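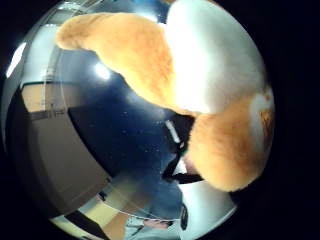 Plush up close, orange and white fur. My life lately.

Okay, a few of you asked what I mean when I say I'm "collecting demos," so I'm going to try to explain it in one thread. I will fail to be brief. Get a drink.

Short version: we want a policy that can pick up soft toys and put them where they belong. To learn that, it needs examples of hands doing it well, and somebody has to be the hands. At Nistov this month, a lot of the time, that's me.

The target for the Utmont set is 3,000 episodes. An episode is one complete go: reach, grasp, lift, place, let go. Most of mine run well under a minute. I know that sounds like a breezy afternoon's work, and I thought so too back in January, bless me.

Why soft toys? Because they squish! A block is the same block every time you close on it. A plush ear folds, the belly gives, and the whole animal swings around once it's off the table. The fingers can be shut tight on nothing but fluff, and from the wrist view it still looks like a lovely grasp.

We're at 650 episodes that passed review. I'd recorded more than that, but review is strict and I've made my peace with it (mostly).
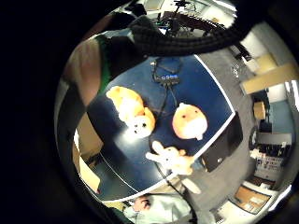
The thing I'd tell anyone starting out is to vary the layout before you get bored of it. My first batch was far too tidy. I'd set every toy upright, faces toward me, evenly spaced like they were waiting for a bus. The policy trained on that batch was wonderful with toys waiting for a bus and hopeless with anything lying on its side.

So now I tumble them. I pick them all up in my arms, let them drop from a low height, and whatever happens is the starting position. If one rolls off the table I put it back and drop it again. It's a very silly motion to do up to 60 times in a session and I've grown quite fond of it.

Hrvoje Tomić does our reviewing and he has an eye like a hawk. He'll send back a clip because I paused in the middle of a reach. I was thinking! But he's right — the model can't tell thinking from doing, and if I hover, it learns to hover. So I decide where I'm going first, then I start recording, then I go. Makes me feel like a diver on the high board.

Also, keep your failures. We were deleting them at first, and I argued for saving the ones where I miss, back up a little, and try again. Those recoveries are gold. The Ghorbani version of the task list has a separate tag for them now, and I'm a bit proud of that. 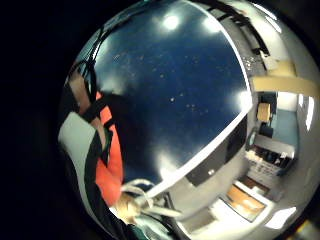 Someone asked whether it gets dull. Parts of it, sure. Calibration is dull. Renaming files is dull. Checking that the clocks agree is extremely dull, and I check it before every session anyway, after the time I lost a whole batch of 64 to a clock that had drifted. I ate a very large sandwich that evening and didn't talk much.

But the handling itself I like. You start noticing how you pick things up at home. I caught myself approaching a loaf of bread from above, slowly, wrist level, with no hesitation whatsoever. Hrvoje would have passed it.

Next up is the Grotomthorpe set, same idea but with folded cloth, and I have been warned by people I trust that cloth is worse. If any of you have collected towel or T-shirt demos, please come tell me how you reset between episodes. Do you crumple by hand? Toss? I'm leaning toward toss.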